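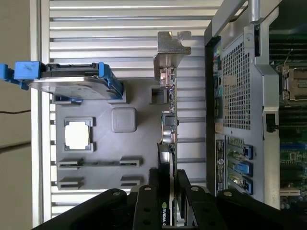
# Participants wanted: teach a robot arm to take servers apart (Fokgate lab)

Paid. No robot experience needed. Some spots want hardware experience, see below. Please read to the end before writing to us, most of the mails we get are answered down there.

## What it is

We're the Drutow group, working out of the Fokgate building, ground floor. We study how a robot arm learns fiddly hardware jobs from people showing it. Graphics cards, drives in caddies, memory, that kind of stuff. Old machines mostly, the kind that get shredded whole because paying someone to strip them costs more than the parts bring in.

The method we're testing is called Abdella. Short version: the usual way is you teleoperate the arm through the entire task, again and again, and the policy learns from all of it. Slow and people get sloppy after an hour. With Abdella you only drive the arm for the hard bit (last couple inches before contact, the grip, the first pull or push) and the planner does the boring travel in between. You hand off, it moves, it hands back.

First round is done. We trained on 200 demonstrations from lab members. Card seating got better than our old full-teleop baseline, card removal about the same, drive caddies worse and we don't fully know why. Our guess is the handoff comes too late on the caddies and people rush the release. But all of those demos came from people who built the thing, so that result is worth only so much. Now we need people who didn't.
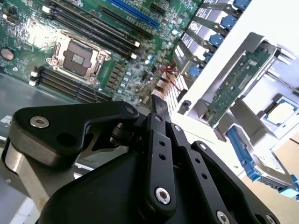

So round two is 41 participants, mixed backgrounds, same task list for everyone. Half start with Abdella and switch to full teleop, the other half do it in the opposite order. (Yes, odd number. The extra person goes in whichever group loses somebody.) You won't get to pick.

## What you'd do

You come in for 3 visits.

- **Visit one.** Paperwork, safety talk, then practice on the arm with a dead machine. Nothing recorded for the study. Stay on this as long as you want within the slot.
- **Visit two.** First control mode. Recorded. You work through the task list at your own speed, breaks whenever.
- **Visit three.** Other control mode, same tasks, then a short questionaire and a talk with whoever is running the session.

Tasks are things like: pick up a low-profile graphics card and stand it in the holder. Take it back out. Pull a drive caddy by the blue release. Line up the gripper over a memory slot without touching the board. Some are easy. A couple are pretty annoying on purpose, we want to see where the handoff breaks.

You sit at a desk with a hand controller and a screen. The view on screen comes from the wrist camera, so it tilts when the wrist tilts. Takes a few minutes to get used to. If you get motion sick from video games tell us first and we'll set you up with the side view.

We record arm motion, gripper opening, wrist video, your controller input, and the questionnaire answers. No video of your face. Audio only during the final talk and only if you say ok.

## Who we're after

Two groups.

**Group A, no hardware background.** Never built a PC, never opened a server, fine. Better even.

**Group B, people who handle this gear.** Data center techs, repair shops, refurbishers, recycling line workers. If you can seat a card without looking we want you. You're the harder group to fill so please pass this on at work.

Everybody:

- 18 or over
- can use both hands on a controller for a while with breaks
- ok reading instructions in English
- not working in our group now or in the past
- can make all the visits inside the same month

Glasses are fine. Left-handed is fine, we have a left setup and honest to god it works.

## Pay

$200 for the full study, paid after the last visit. If you stop early you get paid for the visits you did, no questions. Parking is covered at the Ulen Street lot, bring the ticket in. Group B people coming from a shift, ask us about the evening slots.

No bonus for speed. We took that out after the pilot, people slammed the cards.

## Where the method stands, for the curious
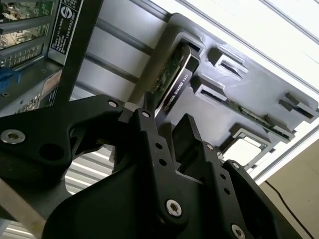 The card guide is the part of the task where most of our failed runs ended in the pilot. Policy gets the card over the opening fine and then goes in a few degrees off, binds, and keeps pushing. People don't do that. People feel it stick and wiggle. Our arm has force readings at the wrist but the operator doesn't get them in the hands, so the question is whether folks wiggle anyway just from what they see, and whether the policy picks it up. If it does, that's most of the paper. If not, we'll report that too, and round three gets a controller with some feedback in it.

We'll send everyone a plain-language writeup of the results. The motion data and wrist video get released with participant numbers only. You can ask us to pull yours any time before the release.

## Risks, quickly

The arm is behind a guard and you're never inside it while power is on. Stop button at your desk and another on the wall. Possible tired hands and tired eyes. The machines on the bench are unplugged, you can't break anything we care about.

## How to sign up

Use the sign-up form on the Drutow study page or stop by the Fokgate front desk and ask for the Abdella sheet. Tell us:

1. Group A or B
2. If B, what kind of work and how long
3. Mornings, afternoons or evenings
4. Left or right handed
5. Anything we should know about (motion sickness, wrist trouble, etc)

Sessions start in June and run untill we're full. We answer in the order forms come in, give it a few days. If Group A fills up first you go on the waiting list and we'll tell you so.

Already did our Ulen gripper study last year? You can still join, just mark it on the form.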